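Short Fiction | Family | 6 min read

Search stories Search

The Green One

My sister rang from the ferry terminal at Onden to say she'd missed the four o'clock boat and would be on the next one, which got in after dark. She asked whether I'd made a start on the bed. I told her I was about to.

I hadn't been in the room since she left for Sollton in March. It was the small room at the back of Mum's place, and my niece had slept there every school holiday from the age of three until she was too tall for the bus fare we'd been paying. She was nineteen now and had a job on the mainland, at the Begay cannery, in the office. The house was sold. We had until the end of the month, and the removalists wanted $880 for the big truck or $300 for the van, and my sister had booked the van before anyone had measured anything.

So things had to go. That was the agreement. One box for my niece, and the rest to the op shop or the bin.

I put the kettle on and then I went in and turned on the light.
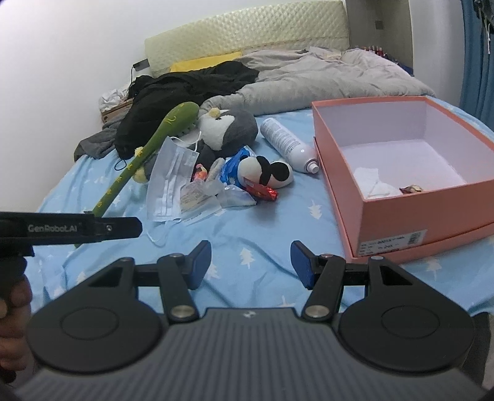 The bed in the back room, before any of it was sorted.

I had been expecting something I could sort. Toys in one pile, clothes in another, rubbish straight in the bag. But it had all gone onto the bed together, the penguin and the panda in with the lolly wrappers and a face mask, and I stood there with a roll of garbage bags and couldn't see which end to begin.

I rang my niece. She was on her break and I could hear a microwave going.

"What do you want kept?" I said.

"What's there?"

"Toys, mostly. There's a penguin."

"Keep the penguin."

"A panda."

She thought about the panda. "You can let the panda go," she said. Then, "No. Keep him too."

"There's a long green thing."

"What green thing?"

"I don't know what it is. It might be a cucumber."

She laughed so hard that somebody at the cannery asked her what was wrong. She said it wasn't a cucumber. She said Gran had won it at the Traltia show, the year of the floods, on the stall where you threw rings over bottles. Gran had spent $175 of the housekeeping getting it, five dollars a go, because she had decided the man was cheating and she wanted to see how he did it.

I had never heard this. I had been at the Traltia show that year. I remembered the mud, and my sister losing a shoe in it, and Mum being gone for a long time and coming back in a good mood.

"She told Grandad it was a raffle," my niece said. "She said don't you dare tell your mother."

"And you didn't."

"I was seven. She gave me the toy."

She had to get back to work then. She said to keep the green one as well, if it would fit, and if it wouldn't fit then to leave the penguin out, and then she said no, don't leave the penguin out, and hung up.

I drank my tea standing in the hall. There was a jigsaw on the shelf out there, 1,024 pieces, a lighthouse, still in its plastic. Mum bought it for the winter and then said it was a silly number and she didn't trust it. I put that in the op shop pile and took it out again.
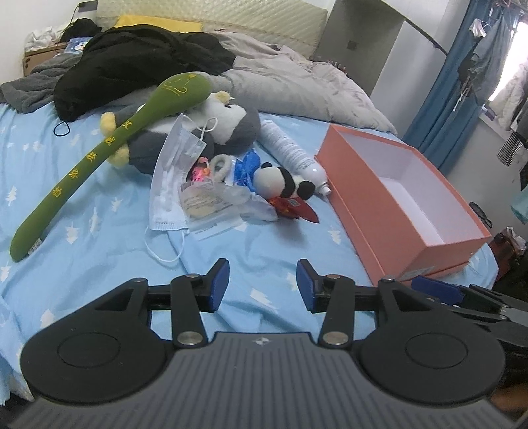 It got dark while I was working. I did the rubbish first, which was easy enough, and then the blankets, which I folded and stacked on the chair. I had one box. I'd taped the bottom twice. The penguin went in and the panda went in on top of him, face up, and there was room down the side for some of the smaller things.

The green one would not go in. I tried it corner to corner. I tried it standing, and it stuck out the top and leaned over, and when I let go of the flaps they sprang open. I sat down on the bed with it across my knees. It had writing down the length of it, in yellow, and none of us had ever been able to read it. Mum used to say it was the instructions.

I heard the taxi a bit after eight. My sister came down the hall with her coat on and her bag still over her shoulder, and she stood in the doorway and looked at the box, and then at me.

"One box," she said.

"It's one box."

"What's that, then?"

"It's not in a box," I said.

She put her bag down. She came over and picked up the end nearest to her and turned it to the light.

"I always wondered where she got this," she said.

I thought about it. There was the van to pack in the morning and the whole kitchen still to do.

"Raffle," I said, and moved over so she could sit down.

Filed under: Short Fiction, Family
14 comments | 36 shares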